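Can a cheap arm clear the table? Project report, group 4

Our supervisor, Kathleen Kavanagh, asked each group to pick one household chore and find out how far a low-cost arm can get with it. We chose tidying up after a coffee break. A person does it without thinking: mug to the sink, cloth back on the rail. We called the setup Lustley.

Method

The arm is 3D-printed and driven by hobby servos. We trained it on 142 demonstrations, recorded over 2 weeks in June. A run ended when the mug had been moved or when 5 minutes had passed.

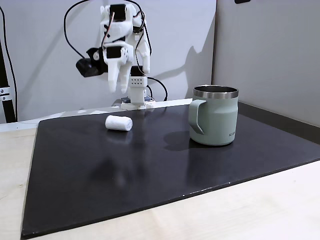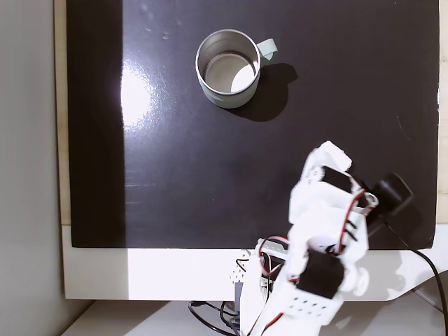 Mug on the black board, arm on the near side.

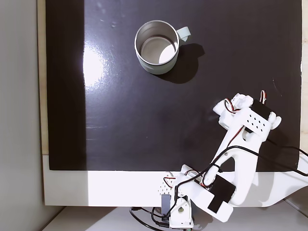

Results and problems

Grasping by the handle was harder than we expected. If the handle pointed away from the arm, the gripper usually pushed the mug before it closed. Grasping by the rim worked better, but a full mug was too heavy for the wrist servo, so we only used empty ones. The cloth was easy to pick up and hard to put down neatly – folding was dropped from the plan early.

Reflections also caused trouble. With the lamp on, the policy sometimes reached for a bright spot on the surface. We would use a matte surface next time.

Our answer for this chore is no, at least with this hardware. Wiping was not tested.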